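Dotier Street Neighbors - notes from the potluck and block party planning meeting

Typed up by Rosaura Quintero, so blame me for the spelling.

Present: Heriberto Cuervo, Wilson Cáceres, Maribel Villca, Weidong Hao, me. Csonka Bakery was going to send someone but the oven man was coming, so they sent rolls instead (thank you!!).

1. Last meeting's notes

Read out loud by Heriberto, very fast. Approved. Wilson wants it fixed that he offered to LEND the folding chairs, he did not offer to carry them. Fixed.

2. Food

We went back and forth on this for ages. Maribel wants everything in foil trays so there's no washing up and no arguing over whose dish is whose. Weidong would like real dishes for the hot food, and he has a point, the noodles last year went soggy. We settled on foil for salads and cold things, steel pans for anything hot. Mugs from home for coffee, please, no paper cups this time.
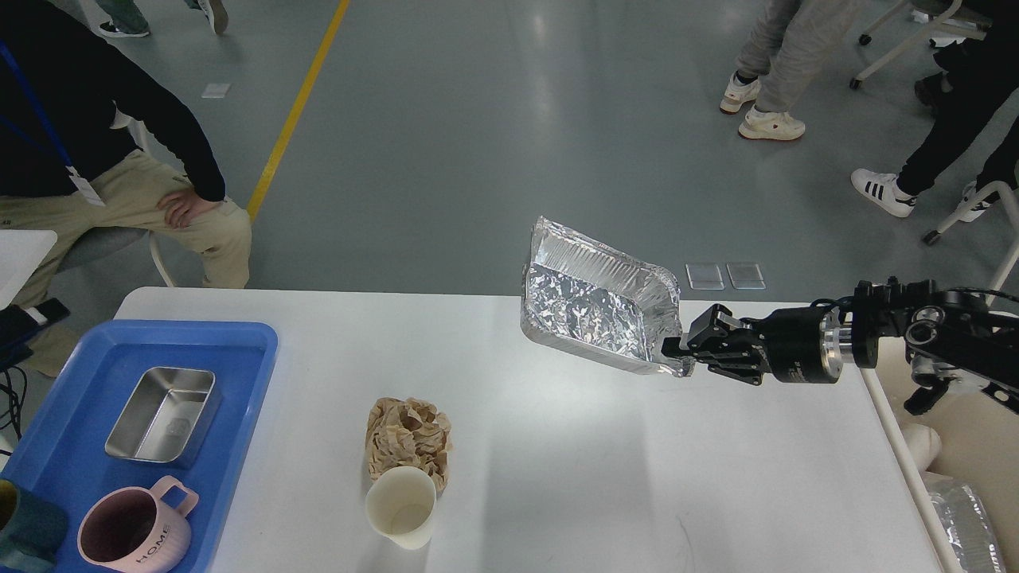

3. Money

We have $300 left over from the plant sale, which is more than I thought. Maribel would like to keep $50 back for rain tarps and I'm with her. The rest goes to food and the music permit. Hollelero Hardware is giving us 10 percent off anything we buy for the party, just mention the street name at the register.

4. Closing the street

Wilson called the city twice and got two different answers. One person said the form has to go in 20 days ahead and the other one said it was fine whenever. We're going with the first one! Heriberto will get signatures from the Prernau Apartments side and I'll do the houses, including the one with the loud dog (I like that dog).
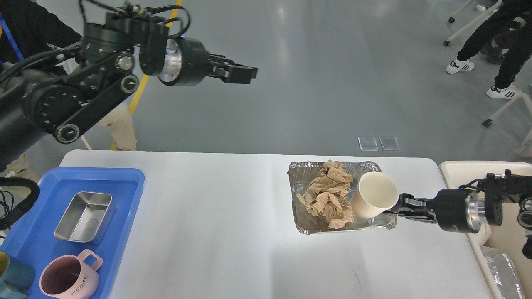

The bus company also needs a letter, and Weidong has a copy of the old one on his computer somewhere. He'll change the dates and send it round so we can all check it before it goes out. Wilson asked if we could leave one lane open for the people on the corner who work nights. Everybody liked that, so it goes on the form.

5. Music

Maribel's cousin's band is a maybe. They want to be fed and they want to be done by dark, both fine with me. If they can't do it, Heriberto has speakers and a very long playlist - we'll need to talk about the playlist.

6. Anything else

Still missing one blue cooler lid. Check your garages.
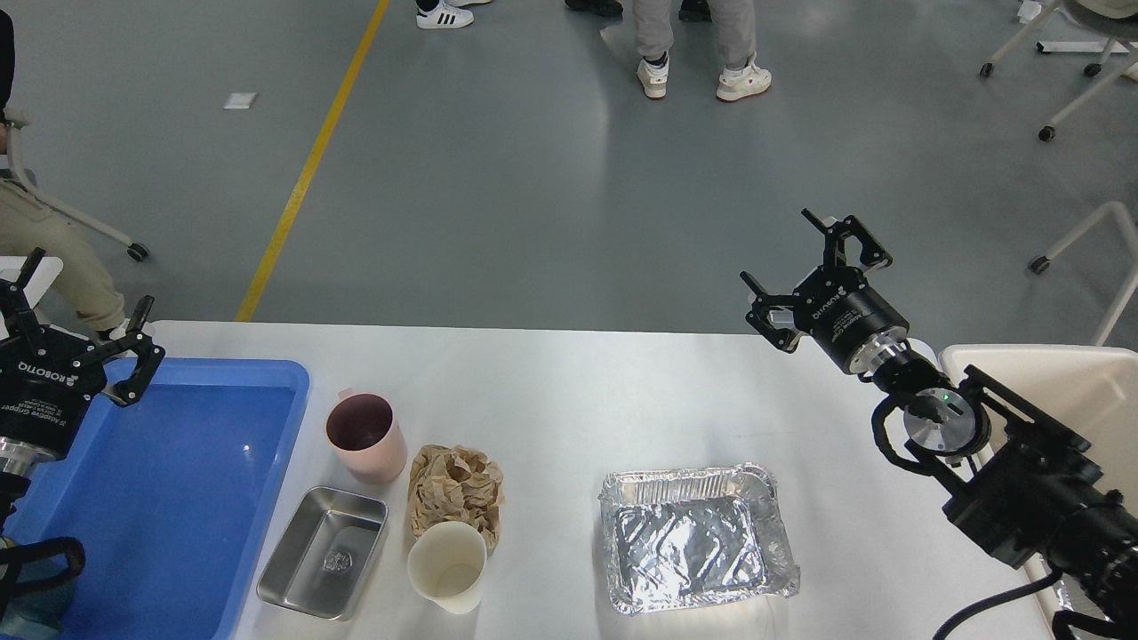 Dotier Street, 4/12/18

Next get-together is at my place, same time, come in by the side door since the front one sticks. The party itself stays in August, and we'll pick the day once the city writes back. Bring your sign-up sheets, even if they're half empty.

Rosaura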